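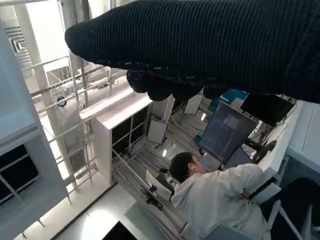
*Navy ribbed knit, with someone at a monitor in a white hooded top.*

# ward-minutes

Hello! I'm Pauline Haslam, and this repo is my attempt to get the public minutes and resolutions of the Zurkbridge residents' associations into a shape people can search. If you've ever tried to find out when your association passed a motion on the bus shelter, and ended up scrolling through a sideways scan of a typed letter, you'll know why I started.

Last updated Jul 24, 2020.

## What's in it

There are 200 documents so far, from 6 associations. Most are ordinary meeting minutes. The rest are communiqués, open letters to councillors, vote-of-confidence resolutions (Plalleck loves these, they pass one nearly every quarter) and a handful of notices calling a meeting which then didn't have enough people in the room to go ahead. I've kept those last ones in, as they still tell you what was on the agenda.

Folders look like this:

```
raw/ the files as I got them, mostly PDF and .doc
text/ plain text, one file per document
meta.csv one row per document
notes/ my scribbles, read at your own risk
```

## The columns in meta.csv

| column | what it means |
|---|---|
| `doc_id` | short code for the association plus a running number |
| `assoc` | name of the association, as it spelled itself at the time |
| `kind` | minutes, communique, letter, resolution, notice |
| `meeting_date` | when they met, left empty if the document doesn't say |
| `published` | when it went up or was handed out |
| `ward` | present-day ward, see the bit on boundaries |
| `signed` | yes, no or unclear |
| `quality` | 1 to 5, my own guess at how clean the text is |

`signed` only tells you whether there's a signature on the page. I don't record whose it is.

## Boundaries (please read this one!)

Ntuli ward was split in March, and the northern half now sits with Plalleck. The `ward` column uses the new lines all the way back, so an old Ntuli resolution about the clinic road will show up under Plalleck. Charmaine Sithole argued for keeping the old wards and I do see her point, but I wanted somebody living there today to be able to look up their own street. The original name is still in the text if you'd like to sort it out differently.

## How I made the text

Anything that was already a Word file I just saved as plain text and tidied the odd characters. You'll still meet a few rogue question marks where an apostrophe used to be – the older files had been through goodness knows how many computers by the time I got them.

Scans went through Jernadico, our little OCR script, which lives in its own repo. After that I read every page against the original. 70 of the documents were bad enough that I typed them out from scratch, with Lwazi Msimang taking the handwritten ones (his eyes are far better than mine, and he can read the old Plalleck secretary's writing, a skill I'd happily pay for).

I haven't corrected spelling or grammar. If the minutes say "unanimusly", so does the text file. Long titles and honours stay as well, even when they take up half the first paragraph.

## What I took out

Home addresses and phone numbers of private residents are replaced with `[address]` and `[phone]`. Councillors and office holders keep their names, since they signed as office holders. Two letters about a dispute between neighbours were left out altogether.

If you find a number I missed, please open an issue with just the `doc_id` and don't paste the number in!

## Known problems

- Joint meetings appear once, under whichever association hosted.
- Vote counts are only in the running text. Anel Le Roux has begun pulling them into a table on the `votes` branch, which isn't ready to use yet.
- Some dates were written day first and some month first, sometimes by the same person. Where I couldn't tell, `meeting_date` is empty.
- Ntuli has a long gap where a box of papers went missing during an office move. If it's in your garage, I'd love to hear from you.

## Using it

Go ahead, for anything you like. The text is under CC BY 4.0, with the agreement of each association. I'd ask that you quote the `doc_id` and check the raw file before you put a resolution in a newspaper or a leaflet.

## Adding documents

Put the file in `raw/`, add a row to `meta.csv`, and send a pull request. If that sentence meant nothing to you, bring the paper to Naledi Masilela at the Zurkbridge library desk and she'll scan it and hand it straight back.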